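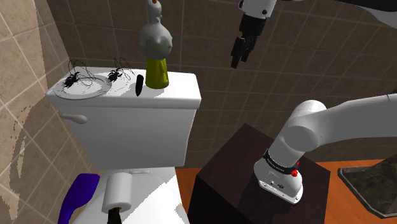
Simulated bathroom corner with the arm on its pedestal. Gripper empty, cistern lid in use as the work surface.

Tips for comparing grippers on small household objects

These notes apply to simulated rooms, though most of them carry over to a bench. We have been comparing two finger sets, Stundo and Trivadard, on clearing jobs in kitchens and bathrooms. The arm, controller and room stay the same and only the fingers and camera settings change.

1. Fix the base before you compare anything

Move the pedestal once, check the reach, then leave it alone. A gripper that looks clumsy is often an arm working near the end of its reach with the elbow locked out. Drive the empty gripper to the nearest object and the furthest one, and note the joint angles at both. If any joint is close to its limit, move the base and start again.

In a bathroom, check the space above the cistern as well as the space in front of it. Approaching from above avoids the seat cover but brings the wrist close to tall items. Plan the path round the tallest thing on the lid and reuse that path for both finger sets.

2. Change one part at a time

Swapping fingers and controller settings together tells you nothing about either. Run the old fingers with the old settings, then the new fingers with the old settings. Tune after that. Keep a copy of the untuned results, as somebody will ask for them in March when the files have been tidied away.

Closing speed counts as a setting. So does the force limit. Write both in the file name.

3. Choose awkward objects

Boxes make every gripper look good. A fair set for a bathroom has:

- something flat with a raised rim, such as a plate
- something round that rolls, such as a paper roll
- something tall and uneven, such as an ornament
- something with thin legs
- something with a handle

Thin legs are the hardest for the wide Trivadard pads. They close on the legs, the body tips, and the controller reports a grip because it has met resistance. Log the object's height after the lift as well as the finger force. If the height has not changed, the grip does not count.

4. Set the wrist camera for white surfaces

White fittings under a strong light lose their edges. The lid of a cistern can come out almost pure white while its shaded side stays grey, and a depth estimate made from colour alone will wander across the bright part. Lower the exposure until the edges of the lid are clear, then accept that dark objects will be harder to read. Jagged shadow borders come from the renderer. If your edge finder picks them up, raise the shadow resolution or mask them out.

Check that both fingertips stay in view when the gripper is fully open. If you can see only one, tilt the camera bracket before you touch the software.

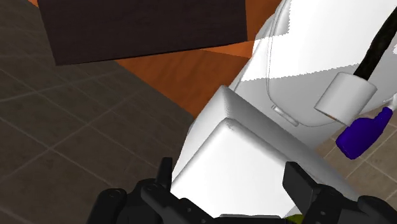 Kasun Munshi writes that lowering the exposure cost him more grasps than it saved. His black finger pads disappeared against dark tiles, and the tracker lost them for several frames at a time. He now keeps the exposure where it was and paints a pale strip on the outside of each finger, away from the contact face. He used the Daleo controller at its default rate and got the same result with both finger sets.

The strip is a fair answer if your tracker needs to see the fingers. Ours takes finger position from the joints, so we have left the pads black.

5. Treat chains and cords as a separate test

A beaded chain changes the job. It drapes over whatever is next to it, and a finger coming in low can catch a loop before it reaches the object. Run the object without the chain first – then with it – and score the two separately.

For low approaches, slide the finger along the surface slowly and stop if the side force rises. The Stundo fingers are thinner and get under a base more easily, but the thin edge is also the one that snags. Use more contact points on the chain model if it passes through the finger, and expect the run to slow down. 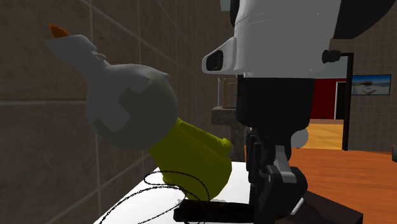
6. Decide how many runs before you start

We do 500 per finger set, split evenly over the objects. Stopping early when one set is ahead gives the wrong answer often enough to be worth avoiding. Use the same list of starting positions for both sets, in the same order.

Sort failures by cause when you finish: missed, slipped, knocked a neighbour, caught on something. The totals for our two sets were close. The causes were quite different, with most of the Trivadard failures under "knocked a neighbour". Narrower pads are on order from Jurčo.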